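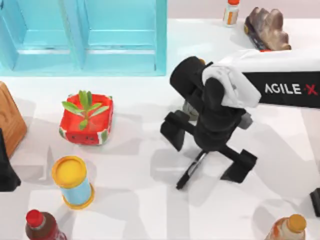 Gripper upkeep on a tabletop arm is mostly a matter of small checks done in the same order every time. These notes cover the Clulton cell, which has two arms over one white table, and they go with the second practical of the course. You should have read the safety sheet and passed the simulator session before you come to the bench. The simulator comes first for a good reason: the rendered cell lets you practice the pick position, with the two black fingers open on either side of a marker pen, before you put a real pad near a real tabletop. A pen is a fair test object. It is slender, it lies low, and when it sits at a diagonal you have to get the wrist angle right as well as the height.

Handout 4: Looking after a two-finger gripper
Revised 30 January 2021

What you need at the bench

The cell log, a lint-free cloth, the pad gauge, the short set of hex keys, a torque driver, a marker pen, and one object from the shelf that is wider than the pen. Take the cloth from the sealed bag. Cloths from the workshop downstairs have oil in them and will ruin a pad.

Before you touch the arm

Put the arm in service mode from the panel and wait for the amber light. Check that both arms are in service mode, including the one you are not working on. They share part of the table and the second arm will carry on with its own program if you leave it enabled. Hang your tag on the switch. If your partner is working too, there should be two tags.

Open the gripper fully from the panel. Do not open it by pulling the fingers apart. The drive will let you do it, and the zero will be wrong afterward.

Checking the pads

Look at each pad from the side and then face on. You are looking for glazing (a shiny patch where the grip has worn smooth), splits at the corners, and lifting along the edge where the pad meets the finger. Wipe the pad once with a dry cloth and look again, as dust can pass for glazing.

Write down what you see for the left and right pads separately. They do not wear evenly. In this cell the left pad usually goes first, and we think that comes from the approach path in the old shelf program, though it has never been properly tested.

Pads are changed at 2000 cycles whatever they look like. The last three sets came off at 1098, 1790 and 2000. The first of those had a split corner. The second was glazed badly enough to drop the pen on every third lift. If you are unsure whether a pad is worn, fit a new pair and put the old ones in the labeled tray so they can be looked at in class.

Changing a pad

1. Remove the two screws at the back of the pad. Keep them in the magnetic dish.
2. Clean the seat on the finger with the dry cloth. No solvent.
3. Set the new pad on the seat and start both screws by hand.
4. Tighten them in turn, a half turn each, until the torque driver clicks.
5. Repeat on the other finger. Always change both.
6. Reset the cycle counter. This is the step that gets missed.

The spare pads come from Skumow in bags of two. Do not mix pads from different bags. The thickness varies from batch to batch, and with a mixed pair the object sits off center in the grip and the arm twists it as it lifts.

Setting the zero

The zero tells the controller where the fingers meet. It has to be set after every pad change and after any hard contact with the table.

Close the gripper from the panel at the slowest speed until the pads touch. Press Hold. The encoder reading at this point should be close to the value on the inside cover of the log. With the current fingers that value is 3926. If you are more than a few counts away, open the gripper, check that both pads are seated flat, and try again. Do not save a zero you don't believe. Save it only when you get the same reading twice running.

Now open the gripper fully and watch both fingers as they travel. They should move together and stop together. A finger that lags has a dirty slide or a loose coupling, and that job belongs to the technician. Write it in the log and leave your tag on.

Setting the pick height

Use the simulator first, then the bench. Load the pen task and bring the gripper down with the fingers wide open until it hovers above the pen. Stop there. At this point check three things:

— the pen lies between the fingers, with clearance on both sides
— the wrist is turned so the pads will close across the barrel
— neither pad would reach the table if you lowered the arm to the saved height

Shadows are a poor guide to height. The arm throws a wide, soft shadow over the white surface, and students who judge the gap by it nearly always stop too high on the bench or too low in the simulator. Read the height off the panel.

Lower the arm in small steps. On the bench, slide a sheet of paper under each pad at the final height. It should move freely under both. If it catches under one and slides under the other, the wrist is tilted, and you need to level it before you go on. In the simulator there is no paper, so turn on contact display and look for a mark at the tabletop.

Close, lift by a hand's width, hold for a slow count of ten, and put the pen down again. Do this five times. Then do it with the wider object. A gripper that passes with the pen and fails with the wider object usually has its force limit set too low, and the limit is on the second page of the tool settings.

Clutter

The exercise in part two has other objects on the table: a planter, a can, bottles, a shelf. Leave them where they are. Part of the task is finding an approach that clears them, and the fingers when fully open take up more room than people expect. The usual collision is on the way down, with the outer side of a finger touching something its operator was not watching. Plan the descent with the gripper open to its full width, even if you mean to open it less.

The Fekau controller does not know about objects unless you enter them. It will stop for the table and for the other arm — and for nothing else.

Common faults

Pen rolls when the fingers close. One pad is arriving first. Check the centering and then the wrist angle.

Pen lifts and then swings. The grip point is too far from the middle of the barrel. Move along the pen before you change anything else.

Gripper reports closed with nothing held. The zero has moved. Go back to the section on setting the zero.

Gripper buzzes when holding. The force limit is too high for the object. Open it at once, as the motor warms up quickly.

Reading changes between sessions with no pad change. Look in the log for a hard contact that was entered late. If there isn't one, report it.

Finishing up

Raise the arm, park it, and leave the gripper half open. Pads left pressed together overnight take a set. Return the hex keys, sign the log, and remove your own tag only.

For the write-up, hand in one page per pair with the pad condition for each side, both zero readings, the final pick height, and the result of each lift. Include the failed ones. If your bench height differs from your simulator height, give both and say which you would use and why.

Reading for next time: Jelínek course pack, the chapter on wrist calibration, up to the worked problem.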